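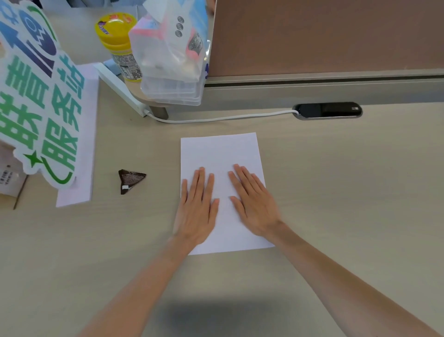

## 送纸工位老报 201(双张),吸盘换了一轮还是报,来聊聊你们怎么养的

**版块:小型工站 / 调试与保养**

**1楼 纸片人阿蛮(楼主)**
2023年10月9日 星期一

先说配置:Lemura 的小臂,四个吸盘一字排开,Plarnex 的控制盒,活儿特别简单,从纸盘里一张一张吸 A4,放到扫描位,扫完码到另一边。装好的头几个月跑得挺顺,我都快忘了它的存在了。

国庆前开始抽风,报 201,也就是双张。刚开始一天一两回,后来一盘纸能停好几次。我做过的事情按顺序写一下:

- 吸盘全换,用的 Ullidow 的软唇口那款
- 真空管拔下来吹了一遍,快插接头重新插紧
- 双张传感器擦了,重新教了单张的基准值
- 吸取后的抖动动作从一次加到两次

有好转,没根治。后来我干脆把纸一张张摊桌上拿手抹平,感觉有的纸四角是翘的,抹完能服帖一点。再放回盘里跑,报警少了!所以我现在怀疑的是纸,还有我们存纸的方式。

纸平时就锁在桌子底下的小柜里,位置低,得弯着腰够。

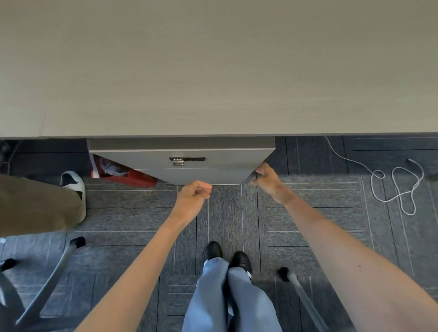
*桌下的灰柜子,抽屉上带密码锁,我右手抠着柜子右下角。*

现在的疑问有两个:一是抹平这种土办法到底算不算数,二是这柜子适不适合存上机用的纸。计数器刚过 3114,也不知道该不该做一次大保养,手册上那页写得很含糊。

---

**2楼 真空小王子**

先别赖纸。你吸盘换了,真空发生器的滤芯换没换?我在 Bowen 那边的工位也是 201,折腾一个礼拜,最后是滤芯糊了,真空建立慢,控制盒等不及就抬,抬的时候第二张还黏在下面没来得及掉。

还有,抖动加到两次不一定是好事,我这边加多了反而把第一张抖歪。

---

**3楼 纸片人阿蛮(楼主)**

> 滤芯换没换

……没换。我去看看。它藏在臂座后面那个盖子里对吧?

---

**4楼 真空小王子**

对,两颗内六角,盖子往上推再拔。拔之前一定先断气,不然垫圈会崩飞,我找了半个下午。

---

**5楼 老纸工转行**

我反对二楼那句"先别赖纸"。我以前在印刷车间干的,送纸出双张,我第一反应就是看纸有没有抖开。一摞纸压久了边上会黏在一起,特别是切口那一边,吸盘再好也没用,第二张是被带上来的。

楼主你上盘之前理不理纸?怎么理的?有图吗?

---

**6楼 纸片人阿蛮(楼主)**

理啊,就两只手左右一夹,端着在桌上磕两下。 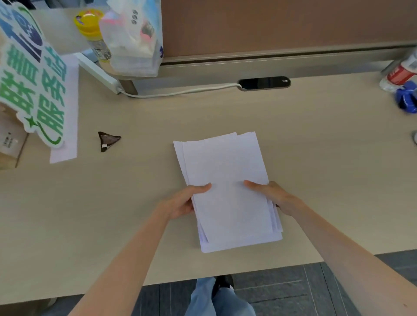 *端在手上的一摞,上边有点散开,右下和左下都有几张支出来。*

每盘按 198 张放,纸盘的上限就卡在这儿,再多顶板压不下去。

---

**7楼 老纸工转行**

你看你这摞,两个下角都有纸探在外面,要是就这样进盘肯定不行。光磕是磕不开的,磕只管对齐。步骤给你写一下,你照着试一盘:

1. 拿一小沓,别贪多,两手捏住两端
2. 往中间弯,再松一只手,让纸一张张错开,空气进去
3. 换另一条边再来一遍
4. 几小沓叠起来,先磕长边,再磕短边
5. 进盘以后侧挡板推到刚碰到纸,留一点点活动量

第五步好多人推太死,纸被夹弓起来了,中间鼓,吸盘两头悬着,真空当然不稳。你那四个吸盘是一字排的,对这个尤其敏感。

抹平嘛,单张有用,一整盘你抹到下班去。

---

**8楼 螺丝掉进地毯**

插一句,我觉得楼上两位说的都对,可是没人提传感器。201 的判断是拿当前值跟基准值比,楼主是什么时候重新教的基准?要是拿一张翘角的纸教的,那基准本身就歪了,后面怎么理纸都白搭。

我的习惯是专门留一张平整的纸当样张,夹在文件夹里,只用来教基准,别的时候谁也别动它。

---

**9楼 纸片人阿蛮(楼主)**

啊,我就是随手从盘里抽的一张……记下了。

再问柜子的事。现在补纸的流程是:用不完的纸收回柜子下层,横着往里推。

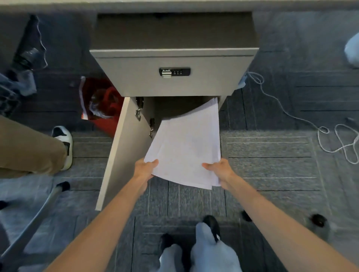
*往柜子下层送纸,柜门朝左开,上头那层是带密码锁的抽屉。*

这么存有没有问题?

---

**10楼 老纸工转行**

柜子本身没毛病,有门就比敞着强。问题是你放进去的时候纸就是散的,前头那端扇着就往里推,碰到里面的壁或者别的东西,角一折就完了。你说有些纸四角翘,我看八成跟这个有关系。

找个带盖的扁盒,纸理齐了放盒里,盒子进柜子。还有剩纸别跟新纸混,开过封的先用掉。

---

**11楼 真空小王子**

盒子我同意,"八成"我不同意哈哈。角翘也可能就是这批纸的毛病,换一包没开封的跑一盘就知道了,别上来就改存放方式。一次只动一个变量,不然修好了都不知道是哪一步修好的。

---

**12楼 老纸工转行**

行,这个我服。那就先滤芯,再换纸,再教基准。理纸不算变量,理纸是本分。

---

**13楼 螺丝掉进地毯**

补一个省腰的:纸盘边上挪个小架子,放当天要用的量,柜子一天只开一次。密码锁别每次拨乱再重新对,烦都烦死……当然你们单位要是有规定就当我没说。

---

**14楼 路过的电工**

你们说锁别拨乱的,我这边审核的时候专门挨过说。耗材柜该锁就锁。

---

**15楼 纸片人阿蛮(楼主)**

回来更新!滤芯拆了,灰得跟抹布似的,换新的以后真空表指针上得明显快。没动别的,跑了一盘,停了一次 201,之前一盘得停好几次。

然后换了一包没开封的纸,按老纸工的五步理的(第二步我弯得太狠,掉了一地,蹲着捡了半天,中间还踢到椅子轮子),侧挡板也松了一点点。又跑一盘,没停。

基准还没重新教,样张我打算明天挑。抖动先改回一次看看。

---

**16楼 真空小王子**

滤芯+1。记得写到保养表里,别等它再报警才想起来。3114 那个计数你也不用纠结,Plarnex 的计数器把空吸也算进去了,我们这边是按月看滤芯颜色。

---

**17楼 老纸工转行**

没停那一盘我要算一半功劳。你两样一起换的,换纸和理纸,说好的一个变量呢 🙂

---

**18楼 纸片人阿蛮(楼主)**

……是你说理纸不算变量的!!

好吧,明天拿旧纸再理一盘跑跑看。扁盒子也下单了,到了量一下能不能塞进柜子下层,门关不上的话还得退。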